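Bench notebook, desktop refurb, Badby room
Friday, June

Started a little after nine with the Dell tower on its side on the slatted table. I am writing this one up at length because the Bruvetti parts list and I disagree, and I would like the disagreement on paper before the list gets treated as gospel.

The claim, as passed down to us from Plivside: a tower of this type can be stripped, checked and put back in service by one person in under half an hour, and nearly all the faults that come in are memory faults. Reseat the memory, swap a stick if it still complains, close it up, next. The list backs this up with 132 towers. It does not say who picked the 132, or what condition they were in when they arrived, or whether any of them came back. I asked Silviu Barbu and he didn't know either.

So, my own notes, for what one tower is worth.

Side panel off, no trouble. Left it off for the rest of the morning. Looked for the usual things first: swollen capacitors, burn marks, anything rattling. Found none that I would swear to. I don't take that as proof of anything. Half the boards I have thrown out looked perfectly fine.

The blue release tabs are the best part of this whole design and I will say so, grudgingly. Drive bay, power supply, you push the blue bit and the thing is meant to let go. My complaint is with the word "tool-free" on our own work sheet, which someone copied from somewhere. The release is tool-free. The cables behind it are another matter. The SATA plugs have a little metal spring on them, and if you pull by the wire you will eventually own a SATA cable with no plug on it. There is one of mine in the scrap bin from last month if anyone wants to see.

Memory next, as instructed. The slots run alongside the processor, and on paper they are the easiest thing in the box to get at. On paper. With the graphics card in, my hand has to come in at a slant, and I can't feel whether both ends have clicked or only the near one. I have had "bad memory" on this bench that was only a stick sitting high at one end. I would bet a good share of the Bruvetti memory faults are the same thing, found by one person and caused by the last.

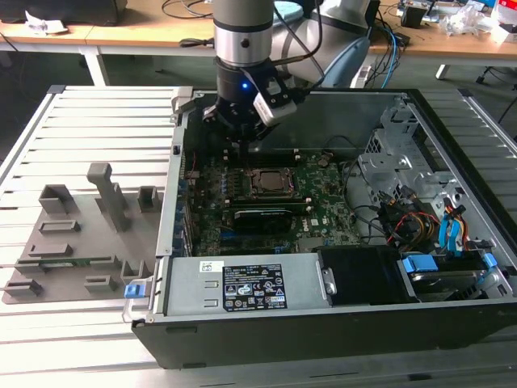 Ecaterina Nistor doesn't buy that. Her view, given over the bench while I was still fishing around for a screw, is that I am blaming hands for what is plain old wear. She says the contacts go dull after years in a dusty office, reseating scrapes them clean, and it makes no difference whose fault it was because the fix is identical. She also thinks I should stop taking the card out first, as every extra part removed is one more part to put back wrong.

Fair on the last point. Not convinced on the rest. If the fix is identical then we can't tell the two causes apart, and if we can't tell them apart then the list has no business printing a cause in its own column. What it has is a count of towers that started after somebody pushed on the memory. That is a smaller thing to know.

Also, wear ought to show up again. If dull contacts are the trouble, some of those machines should be back within a year. Has anybody checked? Ileana Bălan thought the Jitaru site kept a returns book up to record 3184 and then changed systems, and that the old book may still be in a drawer there. Will ask. Not holding my breath.

On the power supply. The sheet says "inspect and pass." Inspect what? You can read the label and you can look at the fan, and neither one tells you how it holds up under load. I have written "not tested" in that box and would like it to stay that way until we get the load tester back. A tick in that box means a person looked at a metal box and felt good about it.

Cable routing: the red, yellow, black and orange bundle has a natural lie and I would leave it alone. I have seen people tidy these with ties, very neat, very proud, and then the drive bay won't swing or the plug ends up under constant pull. Neat wiring is nice in a photo. I want slack at the plug.

Fixture plate, gray, the printed one. Opinions differ and mine is low. It does hold a loose board strip well enough to keep it off the bench, and I admit I have stopped losing them. But the slots were drawn for one size of part and we handle several. Tiziana Fiore says she can redraw it with wider slots if someone gives her real measurements in place of grumbling. I said I would do 2 sizes to start and see if the wider one still grips. My guess is it won't.

Timing. I make it about 50 minutes for the strip and check, and that is without the power supply tested and with two stops to argue. Sang-wook Yang says take out the arguing and I am close to the claim. I say the arguing is part of the job, and anyway I have never met the person who did it in under thirty.

To do:
- Get 5 more towers of the same type and write down the state of each memory stick BEFORE touching it. Both ends. No pushing first.
- Change "tool-free" on the work sheet to "releases by hand, unplug cables first."
- Split the fault column into "what we did" and "what we think it was." Leave the second blank if unsure.
- Measurements to Tiziana.
- Ask Jitaru about the returns book.
- Ecaterina wants one run with the card left in. Fine. She can do the slanted hand.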